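Moddale tabletop arm, trial unit: acceptance and safety checklist with comments
Supplier: Rivberg
Site: Bokmont, demonstration room
Date of check: Monday, February 23, 2026
Checked by: Idris Foulkes
Second check: Giang La
Checklist version: 2

Comments are marked with the name of the person who wrote them. Where an item has no comment, none was given. Items marked HOLD must be closed before the trial period starts.

SECTION A. BEFORE POWER ON

A1. Supplier's handbook on site and matches the unit. PASS

A2. Stop button within reach of the person standing by. PASS
Comment (Foulkes): Pressed and reset twice before the arm was allowed to move. Do the same at the start of every session and write it in the log.

A3. Arm covers complete, no cracks, no sharp edges. PASS

A4. Cables kept off walkways. HOLD
Comment (Foulkes): There is cable looped on the floor under the table. A person sitting down could catch a foot in it. Rivberg to supply clips or a floor cover. Not a reason to stop today's check, as no one sat at the table while power was on.
Comment (La): Agreed. Please ask for clips. Covers slide on this floor.

A5. Table steady, will not rock when pushed by hand. PASS

A6. Table surface suited to the unit. PASS WITH NOTE
Comment (Foulkes): The top is dark and glossy and throws back the ceiling lights. The handbook says shiny surfaces are allowed but asks the buyer to try the unit on their own table first. We have done that here and should repeat it if the lights are changed.

SECTION B. WORK AREA

B1. Items for the task set out and nothing fragile inside the marked reach. HOLD
Comment (Foulkes): The containers of dry goods stand along the back of the table, close behind the bowl. I would like them moved back or taken off. The handbook gives 26 cm as the least gap between the working point and anything breakable.

B2. Food items for the test are for testing only and will not be eaten. PASS
Comment (La): Put up a sign. People do help themselves.

B3. Bowl stands flat and does not spin when touched at the rim. PASS

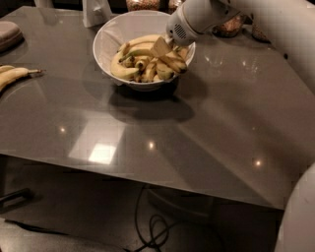

Item B3. Gripper lowered into the right half of the bowl, bananas piled inside.

B4. Person standing by knows they must not reach in while the arm is live. PASS
Comment (Foulkes): Quang Ngô stood by for the whole check. He was asked to repeat the rule back and did so.

SECTION C. GRIPPER AND ARM IN USE

C1. Gripper opens fully on loss of power, or holds, as stated by the supplier. PASS
Comment (Foulkes): The handbook says it holds. It held. Staff need to be told this, as our older unit lets go.

C2. Closing force at the lowest setting does not mark soft goods. NOT TESTED
Comment (Foulkes): We need fresh fruit for this. Bananas that already have brown patches are no use for judging marks.

C3. Arm slows when near the rim of a container. PASS
Comment (Foulkes): The slow zone is set in the menu and was on when the unit arrived. It can be switched off without a password. See D3.

C4. Gripper can hold a block-shaped item at an angle over a bowl. PASS

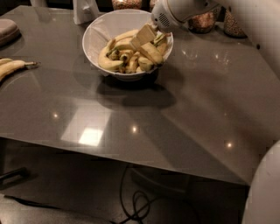
Chun-hung Siu: I would not pass C4 on one shape. The Moddale gripper is being sold to us for mixed goods, and a block with flat sides is the easy case. Can we add a round item and something with a slippery wrapper, and leave C4 open until those are done?

Reply (Foulkes): Fair point. C4 stays as a pass for block shapes only. Two new lines added below.

C4a. Round item, held and set down. NOT TESTED

C4b. Wrapped item with a slippery surface, held and set down. NOT TESTED

C5. Arm does not push down hard enough to shift the bowl. PASS WITH NOTE
Comment (Foulkes): Watched over 49 cycles. The bowl crept a little towards the front but stayed well inside the marked area. A thin rubber mat under the bowl would cure it.
Comment (La): Use the mat only if it does not upset the unit's view of the table. Ask Rivberg first.

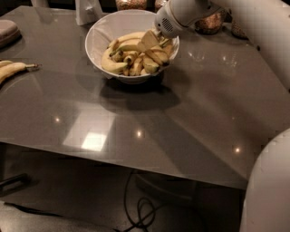 Item C5. Gripper over the right-hand side of the bowl, in among the bananas.

C6. Noise at one metre low enough for normal talk. PASS
Comment (Foulkes): 60 dB on the hand meter at the loudest, with the door shut.

C7. No smell of heat from the wrist after a full run. PASS

SECTION D. STOPPING, SETTINGS AND CLEANING

D1. Arm stops at once when the stop button is pressed in mid-movement. PASS
Comment (Foulkes): Tried with the arm empty and again with an item in the gripper. The item was not dropped either time.

D2. After a stop, the arm does not restart until told to. PASS

D3. Safety settings locked. HOLD
Comment (Foulkes): This is the main fault with the product as offered. Speed, force and slow zone are all on the same menu as screen brightness. Anyone can change them. Quách, who had the same unit on trial before us, raised this with Rivberg and were told a lock would come with the April update. I want that in writing before we sign.

D4. Gripper fingers can be removed and wiped down.

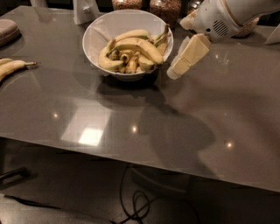
PASS, but slow. The fingers come off with the small key in the kit. The slots on the side of the gripper housing are harder to deal with, and a damp cloth does not get into them. For anyone planning to use the unit near unwrapped food, Rivberg should say what may be used to clean there and how often. The handbook covers only dust.

D5. Spare key for the fingers kept apart from the kit. FAIL
Comment (Foulkes): Only one key supplied. Ask for another.

D6. Cleaning record sheet kept with the unit. PASS
Comment (La): Diệp Sầm has the blank sheets.

ITEMS TO CLOSE

A4: cable clips. Rivberg.
B1: move the containers. Foulkes.
C2: repeat with fresh fruit. Ngô.
C4a and C4b: to be run together. Siu to choose the items.
D3: written date for the settings lock. Rivberg.
D5: spare key. Rivberg.

Result: not accepted yet. The unit may be used for checks with two people present, one of them at the stop button.

Signed: Idris Foulkes
Countersigned: Giang La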